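Bukurley Hall Kitchen and Serving Room: Walk-Through Checklist for Groups, with Comments

Revised in November by Areti Karamanlidis

Hello again to everybody who uses the kitchen. I have gone through the old checklist line by line, and I've added my comments under most of the items, partly to answer the questions I get at the door and partly because I can't help myself. Please do the whole walk-through before you switch anything on, and then the closing part before you leave. Bring a pen. The one on the string has gone missing again.

BEFORE YOU START

1. Back door opens fully and the path outside is clear.
OK / Needs attention
Comment: Open it all the way, please, and step outside. Last winter the door was fine and the recycling bins were parked square across the path, so a tick on the sheet didn't mean much. If there is ice, the grit is in the green tub under the stairs.

2. Fire extinguisher and fire blanket on their hooks, pin and seal in place.
OK / Needs attention
Comment: The needle on the extinguisher should sit in the green. I found an apron hanging over the blanket twice this fall, and a very nice apron it was, but there are four good hooks behind the pantry door.

3. Floor dry, mats flat.
OK / Needs attention
Comment: The mat by the sink curls at one corner. I have taped it and taped it. If the tape has lifted, roll the mat up and put it in the hallway, and leave me a note so I can finally talk the building people into a new one.

4. Range knobs all at OFF, no smell of gas.
OK / Needs attention
Comment: If you do smell gas, don't touch the light switches. Get everyone out by the nearest door and make your phone call from the parking lot. The number is on the card by the front entrance, and our building number, 3,689, is written on it too, so you won't have to remember it while you're flustered.

5. Refrigerator at 40 degrees or below, freezer at 0.
OK / Needs attention Reading: ______
Comment: Write the number down even when it's good. A run of good numbers is how we noticed in the summer that the Granum refrigerator was creeping up a degree or so each week, and we got it seen to before anybody lost a tray of chicken. It's an old thing but I'm fond of it.

WHILE YOU ARE SERVING

6. Coffee urn set back from the counter edge, cord behind it.
OK / Needs attention
Comment: This is the one I worry over most. The urn is heavy when it's full and the children are exactly the right height to grab a cord. Fill it with the pitcher where it stands. Please don't fill it at the sink and carry it over, however strong you're feeling that morning.

7. Hot food held at 135 degrees or above.
OK / Needs attention Reading: ______
Comment: The probe thermometer lives in the top drawer with its wipes. I once caught the soup at 131 and the lentils next to it doing beautifully, so do test each pan. The low one went back on the stove and was none the worse, and lunch was a few minutes late, and people talked to each other, which was lovely.

8. Allergen cards out and filled in.
OK / Needs attention
Comment: Write what's in the dish, and ask the cook if you don't know. "Contains the usual" was one I had to send back.

9. Warming oven no higher than 200 degrees.
OK / Needs attention
Comment: The dial on the Entili sticks a little past the mark. Give it a firm turn and look again.

CLOSING UP

10. Everything off at the switch, urn emptied and lid left off to cool.
OK / Needs attention
Comment: Let it stand a good half hour before emptying it. If your group has to run, tell the next one in, and write it on the sheet as well, because people forget in the nicest way.

11. Leftovers dated and in the refrigerator within two hours, or taken home.
OK / Needs attention
Comment: Shallow containers, please. That big stockpot stays warm in the middle practically until breakfast.

12. Paper goods and supplies stored dry, off the floor, away from the range.
OK / Needs attention
Comment: The pantry shelf is the place. Keep cups and plates well apart from the cleaning sprays, which have their own cupboard with the latch. Opened sleeves should be folded over and clipped.

13. Sheet signed and put in the tray.
Comment: Initials are fine if I know you! If you're new, do print your name so I can come and say hello.
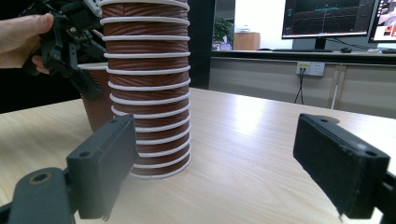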